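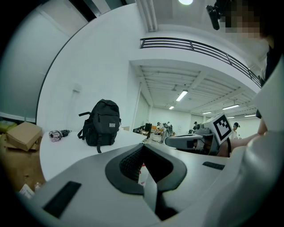 A black backpack and a folded umbrella on a white tabletop at the Nindside workroom.

Worken Publishes Packing Guideline for Commuter Backpacks

Nindside, 3/19/26 — Worken, a supplier of packing and storage guidance to employers and building operators, today released the Gindska Guideline, a written procedure for packing, checking and storing a daily commuter backpack. The guideline covers bags carried to and from work and kept on site during a shift. It is available free of charge to all Worken account holders.

The Gindska Guideline replaces the single-page checklist that Worken issued in December. The earlier checklist listed contents only. The new text adds sections on table preparation, strap handling, wet items and end-of-day emptying, and sets out a fixed order of work for each.

"The checklist told people what to put in the bag and stopped there," said Reet Vasiliauskas, head of guidance at Worken. "Most of the questions we received afterward were about order and position. People wanted to know where the umbrella goes, what to do with the straps, and whether the bag should be packed standing up or lying down."

Packing position and order

Under the guideline, a backpack is packed upright on a clear, flat surface at table height. Heavy flat items go in first, against the back panel. Soft items fill the space in front of them. Small items that are needed during the trip go in the front pocket. Bottles are closed, checked and carried outside the main compartment where the bag design allows it.

Umbrellas are treated separately. A folded umbrella is placed beside the bag during packing and is the last item to be added. A dry umbrella may go inside the main compartment, handle up. A wet umbrella is carried by hand or in a sleeve and is opened to dry on arrival. The guideline does not permit a wet umbrella to be stored in a closed bag for any length of time.

Loose straps are shortened or tucked before the bag is moved. Straps that hang over the edge of a table or shelf can catch on chairs and passing clothing, and the guideline gives this check its own line on the record sheet.

Labels

Each bag kept on site should carry a label on the outside of the front pocket. Worken recommends a light-colored patch on dark fabric, with the owner's initials and a locker or shelf number. Full names and home addresses should be left off. A second label with the same information goes inside the main compartment.

Trial results

A draft of the guideline was tested at Georgiou, an office and workshop operator with 322 employees. The trial ran for 4 weeks and produced 3,355 completed record sheets. Staff marked each step as done, skipped or not applicable, and could add a comment.

Strap handling was the step most often skipped. Comments on this step led to a change in the final text — the strap check now comes before the bag is lifted from the table, where the draft had placed it after. The section on wet umbrellas was also rewritten, and a drying area is now listed as a requirement for any site that stores bags in closed lockers.

"We had shelves and we had lockers, but we had no place to put anything wet," said Benedikt Bachmann, facilities manager at Georgiou. "That was a gap in the room layout, and we have since put in a rail with a drip tray."

Site requirements

Sites adopting the guideline need a table for packing, open shelving or ventilated lockers, and a drying area away from walkways. Cardboard boxes may be used for short-term sorting but not for overnight bag storage. Floors under and beside the packing table are to be kept free of paper, packaging and bottles.

Availability

The Gindska Guideline is available from today through the Worken account page in print and screen versions. Some 800 printed copies will be sent to existing customers. Record sheets may be copied without permission for use within an organization. Sites using the December checklist may continue to do so until their current supply of sheets runs out.

Media and customer questions may be directed to Reet Vasiliauskas at the Worken office, Nindside.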